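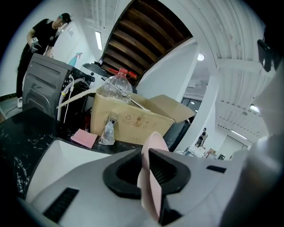

Where the Timestamps Go

Clock drift is a dull fault, and it cost the software group at Udaria most of February. Their policies, trained on demonstrations recorded with hand-held grippers, kept closing a moment early. The bottle would tip, the fingers would meet on air, and the planner would report a clean grasp.

Nadine Nseir, who maintains the control stack, first suspected the perception model. A fisheye view bends the edges of a countertop badly, and clear bottles are hard on any depth estimate. She retrained with a corrected lens model. The error stayed where it was.

The cause sat lower down. Images and finger widths were being stamped on arrival at the logger, after each had passed through its own buffer. The image path ran 115 milliseconds behind the finger path, and the gap grew whenever the disk was busy. A policy trained on those pairs learned to act on a view that was already old.

The repair is a small tool called Hinds. It reads the raw streams, estimates the offset for each recording by matching camera motion against the inertial signal, and resamples both onto one clock. Recordings whose residual exceeds 35 milliseconds are rejected. Of the first 156 run through it, 2 failed that check, both with gaps in the inertial data.

Nuno Garcia wrote the resampler and remains wary of it. Linear interpolation is fine for position, he says, but it smears the instant of contact, and contact is what the controller needs most. His current branch holds the finger width constant across short gaps and marks the samples as held, so the training code can give them less weight.

Latency at run time is a separate problem. The controller now measures its own delay at startup and drops the leading actions in each predicted chunk to match. Nseir would prefer to measure it continuously. That change is waiting on a rewrite of the message layer, Nokberg, which still has no way to report queue depth.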